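Notebook, bench 2, July

Picked up the adhesive work again after the gap. Question is still the same one: why the lap joints made with the Rendon two-part epoxy hold on bare aluminum and let go on the powder-coated pieces. K. Padilla thinks it is the coating pulling off the metal. I think it is surface prep. Both can be checked with what we have.

Coupons: cut from the Zamier sheet offcuts, all from the same side of the sheet. Deburred by hand, wiped with isopropyl, left to dry on the rack. Half went to bare metal, half kept the white coating. Abraded half of each group with 100 grit, light pressure, one direction only. Last time I went in circles and could not tell tool marks from failure marks afterward, so no circles.

Mix: resin and hardener by weight, not by plunger. The plunger on the Lozano gun runs short on the hardener side when the cartridge is nearly empty. I suspect that accounts for the two soft joints from the previous batch, but I threw the cartridge out and cannot prove it. New cartridge this time, first squirt discarded.

Bond line set with glass beads, same jar as before. Clamped with binder clips over wax paper. Squeeze-out cleaned from the edges with a wooden stick before it gelled. Room temperature cure, 36 hours, no oven.

Pull tests started Saturday morning. Bare and abraded: failure inside the glue, even texture on both faces, load about where the spring gauge has put it before. Bare and not abraded: mixed, part inside the glue and part at the metal. Coated and not abraded: clean release from the paint, glue left entirely on the other piece, coating still shiny underneath. Coated and abraded: this is the one that matters. Coating came away from the aluminum in patches, with the glue still stuck to the paint.

So both of us have a point. Unabraded, the glue fails at the paint. Abraded, the paint fails at the metal. Scuffing gains strength up to the limit of the coating and no further. If the bracket needs more than that, the coating has to come off at the joint.

One gauge reading thrown out, needle stuck at over 30 and stayed there after unloading. Rezeroed, checked against the brass weight, fine after that. Marked the row in the log.

Kristine asked what shape to use for the enclosure corners when we write this up for the Distance housing. Sharp corners chip first when coated, so the drawing should call out a radius on every outside edge. Keep the bond area on the flats.
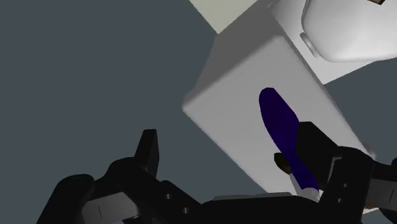

Fig. 1. White box with rounded corners and edges, tilted. Rendered view.

To do:
Strip test on the coated coupons, chemical vs. sanding. Sand first, we have no stripper in the cabinet.
Repeat coated/abraded with 2 clips per joint. Squeeze-out was uneven with one.
Order wax paper.
Ask Kristine for the powder supplier's cure schedule. An undercured coat would give the same patches and I have not ruled it out.
Humidity not logged this time. Put the meter back on the shelf by the rack.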